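Suvis Community Kitchen
Progress report to the Landeg Fund
Sep 30, 2020
Prepared by Eluned Jenkins for Tomos Landeg

Dear Tomos,

You asked for fewer adjectives this time and more about where the money went. A good part of it went into forks. The cutlery station you agreed to in May is up and running along the back wall of the serving room, and I'm going to spend more of this report on it than it probably deserves, as it's the only part of the project that has come in under budget.
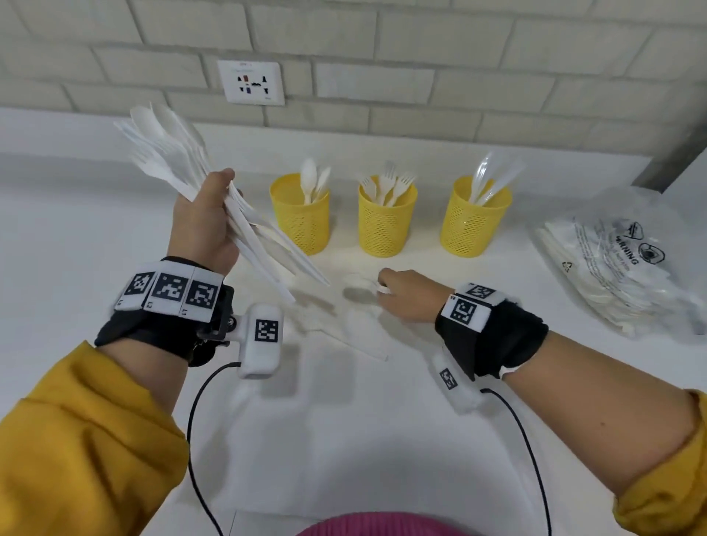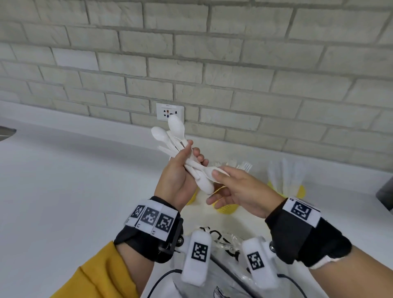
Sorting plastic cutlery by hand, serving room counter.

The background, for anyone on your side who missed the spring report: we used to put all the cutlery out in one deep tub. People wanting a fork would feel around in it up to the elbow, come up with four spoons, and put three of them back. It was slow and it was disgusting, and the health inspector used a longer word for it. The new arrangement is yellow cups with holes in the sides, one kind of utensil to a cup, eating end up. I wanted handles up, for hygiene. I lost that argument on the first day, when it emerged that with only the handles showing, people couldn't tell a fork from a spoon and pulled out both to check. We now wash our hands a lot and hand the pieces out ourselves at the busy end of the evening.

Supplies. We buy from Zulleck, who sell a mixed carton of 500 pieces for less than they charge for sorted ones. I took this as a bargain. The difference in price is, of course, the sorting, and we are now doing it. Spoons are the worst. They nest in each other and then catch on the fork tines, and you end up teasing them apart a handful at a time like wet hair. A carton takes two people most of an hour if they talk and a bit less if they've fallen out. I would like to move to sorted packs from Gulano next quarter and have put the extra cost in the budget sheet, line 17, in case you want to object to it.

Meals. We served 212 in our busiest week, against the target of 200 in your award letter. I'd enjoy that number more if the week hadn't included a free pudding. The ordinary weeks run a little below target and I expect they'll drift up once it gets cold and soup starts to look like a good idea. Soup will also be hard on the spoon supply, so please see line 17 again.

The room. The shelf over the sink is finally level, or level enough that cans stay on it. The dishwasher repair is done and paid for. The second serving table has not been bought, as the one we liked went up in price while I was comparing it to others. I have stopped comparing and will order whichever one is in stock.

What hasn't gone well. The labels for the cups kept peeling, and I've given up on them, as the forks do a decent job of identifying themselves. Nobody wants the knives. We could serve steak, but I don't believe the grant stretches that far. I also said in May that we'd have a written rota by summer. We have one now, and it is mostly arrows.

Next quarter's plan is the serving table, the sorted packs if you agree to them, and a second set of cups for the far end of the room so that the line can split in two. I've asked for no new money for the cups. Receipts are in the envelope, in date order apart from the Zulleck ones, which are in the order I found them.

Could you let me know on line 17 before the next delivery? I have to give Zulleck two weeks' notice to stop a carton, and there is another one due.

With thanks,
Eluned Jenkins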